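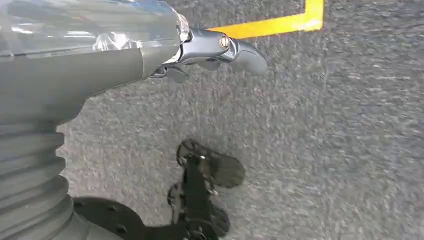

Finally doing the floor plan for our stall at the Cheetham makers' fair and I'm having a lovely time with it! Marking everything out full size on the floor first is such a good way to plan a small space.

Yellow tape on grey carpet is the one for me. It shows up from right across the room, even on a speckly carpet like ours. Masking tape just vanished when I tried it in August.

Corners are my favourite bit – run one strip along, drop the next straight down from its end, then press hard with your thumb.

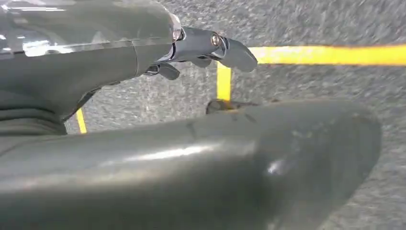 Colin Ashworth wants to know whether it pulls the fluff up when it comes off. Peel it low and slow, Colin, and don't leave it down for weeks!

Our pitch is 2 metres deep, so the Basard shelves will have to go sideways. I'd never have spotted that on paper.

Next up is the gap for the till. I do love this part – you can walk about in it before a single table's been carried in.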